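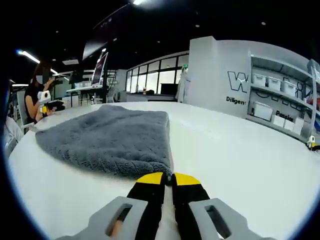
I went in thinking a gripper was a gripper. Two fingers, open, close, done. Then Amber Mottram handed me the Gredo and told me to go fold a towel, and I learned how wrong a person can be before lunch. You wear yourself out on the first corner alone! The one I had was gray and fluffy, spread out on a big white table, and those two black fingers with their yellow pads had to get under the very edge of it without shoving the whole thing away. I kept coming in from above. Everybody does, Amber said, and then she showed me how to come in low, nearly flat to the table, and let the pads do the work.

Amber runs the gripper trials at Mindness, and she had three models for me to compare over 90 minutes (I stayed until late afternoon, sorry Amber). All of them are hand-held. You hold the thing, you do the chore, and the recording of what you did goes off to teach an arm how to do it later. So the tool has to feel good to a person and also make sense to a machine, and those two wishes fight each other more than I expected.

The Gredo is the one I'd take home. It's light, the squeeze is short, and after maybe a dozen tries I stopped looking at my own hand. The pads are the best part. They're soft enough to hang on to thick fabric but they don't grab so hard that you drag a crease across the whole towel when you let go.

The Cordeiro is stronger and you feel it in your wrist. Great on a full water bottle, miserable on cloth. I pinched a napkin with it and got the napkin, the place mat and a fork. Aiman Wibisono, who does most of the recording sessions, likes it anyway and told me I was gripping it like a garden hose.

Then there's the Ravetti. Lovely trigger, really smooth all the way down, and I wanted to love it so much! But the fingers are wide at the tip, and on a folded edge I could never tell whether I had one layer or 2. I'd lift, and half the time the bottom layer stayed put.

The team's shared log had 1,575 towel folds in it the morning I visited. Mine are in there now too, the bad ones included. Amber wants the fumbles kept, especially the ones where you miss and go back for the corner, and she marks those by hand.

I asked what she'd change on the Gredo and she went straight to the trigger spring. It's too stiff for long sessions, she says, and a softer one is due in March. I've already asked to come back and try it, and this time I'm bringing a fitted sheet.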